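Print this page | E-mail this page

Poltley Community Learning
Setting Up House: Notes for Week 4
Bowls, plates and the small kitchen
Posted in March by Theda Albers

Welcome back, everybody, and thank you for putting up with the cold room last Monday. I have asked about the heating and been told it is in hand. These notes cover what we got through in class and a bit that we didn't, as I spent far too long on the subject of cutlery drawers (you did ask!). Please bring them with you next week along with the sketch of your own kitchen.

1. Where we left off

Last time we drew up a plan of the kitchen and marked the three spots where dishes get handled: where they are washed, where they dry and where they live. In a good many kitchens these are scattered all over the place. The sink is under the window, the rack is on the far side of the stove, and the cupboard is behind the door, so every cereal bowl goes for a little walk before bed. If your sketch looks like that, don't be discouraged. You may not be able to move the sink, but you can nearly always move the bowls.

I asked you to time yourselves putting away one ordinary load of supper dishes. The quickest was Fatos, at 13 minutes, and he tells me that included a phone call. The slowest will remain nameless, but she has a lovely big kitchen and I have told her what I think of that corner cupboard.

2. Nesting bowls

Bowls are greedy about space. A single bowl takes up the same bit of shelf as a whole stack of them, and yet we go on setting them side by side as if they were on display at a fair. The first habit I'd like you to try is nesting as you go. When a bowl is dry, it goes inside its neighbour there and then, on the table or the counter, before anything is carried to the cupboard.

Some things to keep in mind:

- Bowls of the same shape will sit down snugly inside each other. Mixed shapes tend to perch, and a perching bowl is the one that comes down on your foot.
- Dry the underside. The little ring on the bottom holds water, and you will shut that water up in the bowl beneath.
- Keep a stack to a height you can lift with one hand. For most of us that is four or five everyday bowls, fewer if they are stoneware.
- Heavy ones at the bottom, always, even if it spoils your colour scheme.

On colour, I'm all for it. A mixed set is easier to live with than a matching one in my view, as you can lose a blue bowl and buy a yellow one and the family is none the wiser. It also helps with children, who will happily put away "the green one" when they would never in this world put away "the dishes".

3. Plates on edge

Plates can be piled flat or stood on edge, and people feel strongly about it. I was brought up with piles. My mother kept the good dinner plates in one great column with a paper serviette between each, and getting to the bottom one was a job for two people. I came around to standing them up when I moved into a flat with a kitchen of the sort you could sweep from the doorway.

A rack on the table or counter lets you draw out whichever plate you want without lifting the others. It lets the air at both faces, too. The drawback is that it takes up room on your work surface, so measure first. Mine needs a clear 45 centimetres, and I would not have guessed that by eye.
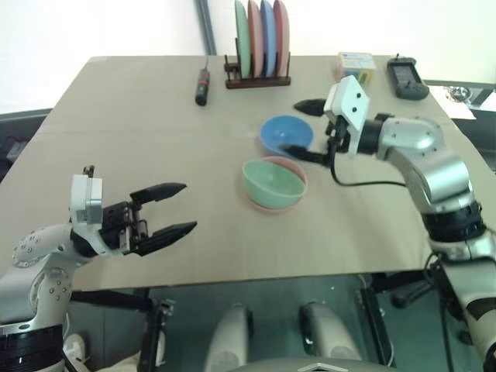
Brittany Doucette wanted to know whether a rack that stays out all day is really storage at all, or only drying that never got finished. I thought that was a very fair question and we gave it a good ten minutes. My answer is that it depends on how many plates you use. If the same few come out at every meal, the rack can be their home and you need never feel guilty about it. If there are plates in there that haven't moved in a week, they belong in the cupboard and the rack is just a place where you stopped.

Garnet McKinnon added that he keeps his at the back of the table against the wall, with the bowls in front, and sets places straight from there. That is a very neat arrangement for someone eating in the kitchen, and I'd encourage anyone in a bachelor suite to give it a go.

4. Looking after a wooden rack

Wipe it down once a week and let it dry on its side. Every couple of months rub in a little food-safe mineral oil with an old tea towel. Please don't soak it, and please don't put it in the dishwasher, whatever your brother-in-law says. If the slots go dark or furry, a soft brush and warm soapy water will usually bring them back.

5. For next week

Empty one shelf of bowls and plates onto your table. Nest what will nest, stand up what will stand, and put back only what your household used in the past month. The rest can go in a box by the door. Write down how you got on, even if it was a disaster. Kasun Chowdhury has offered to bring his folding measure, so if you don't own one there will be one to borrow.

We'll begin with pot lids, and I warn you now that I have opinions.

Contact: Theda Albers, Room 88, Poltley Community Learning
Copyright Poltley Community Learning. Handouts may be copied for class use.
Back to top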